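3.2 Organização da cozinha e desperdício alimentar doméstico

A literatura sobre desperdício alimentar nas famílias tem-se concentrado no momento da compra e nas práticas de confeção. O espaço físico onde os alimentos são guardados recebeu menos atenção, apesar de condicionar o que o morador vê quando decide o que cozinhar. Nesta secção analisamos a relação entre a disposição dos armários, a visibilidade dos produtos e a quantidade de alimentos deitados fora nos agregados de Zarholm e Grasutbridge.

A amostra compreende 67 agregados, 40 em Zarholm e os restantes em Grasutbridge. Todos preencheram um diário de desperdício durante o mês de novembro, com registo do produto, do peso estimado e do motivo indicado pelo morador. As categorias de motivo seguem a grelha proposta por Lahtinen e Malý no estudo-piloto de Uvbridge: prazo ultrapassado, deterioração visível, sobra de refeição, preparação em excesso e esquecimento. A última categoria foi mantida em separado por sugestão de Silvia Malý, que no piloto encontrou dificuldade em distinguir o produto fora de prazo do produto esquecido no armário. Nos diários de Zarholm essa dificuldade persistiu, e em vários casos o morador assinalou as duas opções.

As cozinhas foram classificadas segundo a planta (linear, em L, em U ou com ilha), a profundidade dos armários inferiores e a distância entre o frigorífico e a bancada de preparação. A profundidade foi medida no interior, da face da porta ao fundo. Considerámos profundo todo o armário inferior com mais de 50 cm. Nas casas mais antigas de Grasutbridge os armários foram muitas vezes feitos por medida e a profundidade varia dentro da mesma cozinha; nesses casos usámos o valor do armário onde se guardam os produtos secos. 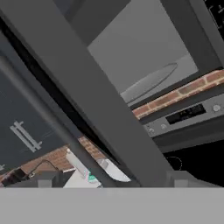

Figura 4. Interior de cozinha em ambiente simulado, vista inclinada.

A visibilidade dos produtos foi avaliada por entrevista. Pedimos a cada participante que enumerasse de memória o conteúdo do armário de produtos secos e comparámos a lista com o inventário feito a seguir, na presença do próprio. A diferença entre as duas listas dá o que designamos por índice de omissão. O procedimento é simples, mas tem um inconveniente: os participantes que sabiam da visita com antecedência tinham, em alguns casos, arrumado o armário na véspera. A partir da segunda semana deixámos de indicar, na marcação, que parte da cozinha seria observada.

Os resultados apontam para uma associação entre armários profundos e índice de omissão elevado. Os produtos mais omitidos foram as leguminosas secas, as farinhas abertas e os frascos de especiarias. As conservas, que esperávamos encontrar no mesmo grupo, foram em geral bem recordadas, talvez por serem compradas em quantidade e empilhadas à frente. A planta da cozinha, considerada isoladamente, não mostrou efeito claro. As cozinhas em U registaram menos desperdício de frescos, mas são também as maiores e pertencem a agregados com mais pessoas, o que impede uma leitura direta.

A distância entre o frigorífico e a bancada teve um peso menor do que o sugerido no estudo de Uvbridge. Raimo Lahtinen (comunicação pessoal, 4 de fevereiro de 2025) atribui a diferença ao tipo de habitação: em Uvbridge predominavam apartamentos em que o frigorífico ficava fora da cozinha, no corredor ou na marquise. Em Zarholm esse arranjo surgiu apenas em casas arrendadas a estudantes. Nesses agregados, cada morador reserva uma prateleira para si e o desperdício por esquecimento concentra-se nos períodos em que alguém se ausenta.

Registaram-se ao todo 366 ocorrências atribuídas a esquecimento. A maior parte refere-se a produtos guardados atrás de outros e só encontrados durante uma limpeza. Vários participantes anotaram à margem do diário que já tinham comprado o mesmo artigo outra vez. Como o diário não previa um campo para compras repetidas, estas notas foram transcritas à parte e não entram na análise quantitativa. Um campo próprio foi acrescentado à versão do diário que será usada em Danko, onde a recolha abrangerá também despensas separadas da cozinha.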